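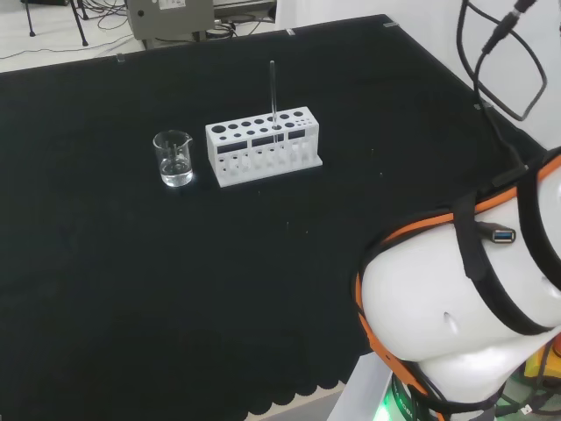

How to get lint out of a black tablecloth without washing it?
I sew and rent table covers for school fairs and small exhibitions, and the black ones make me crazy. They leave my house clean and after one hour on a table they have small white specks everywhere, like on the one with the beaker and the test tube rack. My cloth is matte cotton, I have 10 of them, and I can not wash all of them between two events. The sticky roller takes some lint, but it is slow and I use too much paper. Does somebody know a faster way?
Estela Mansilla
7/30/18

Hello Estela. I had the same problem with black curtains. Take a rubber glove, the simple one for dishes, make it a little damp and pull it over the cloth always in one direction. The lint makes small rolls and you pick them up by hand. For a big cloth I need maybe five minutes. Do not make the glove too wet, it leaves marks on the cotton until it dries. Also look what you wash together. One light towel in the machine is enough to spoil everything, and the filter must be clean before.
Juraj Šimek

Buy polyester.
Rostislav Štefanec

I agree with Juraj about the glove. I would add only that you should fold the cloth with the good side inside and keep it in a closed bag. In my car the lint came from the blanket on the back seat.
Ľubica Šťastný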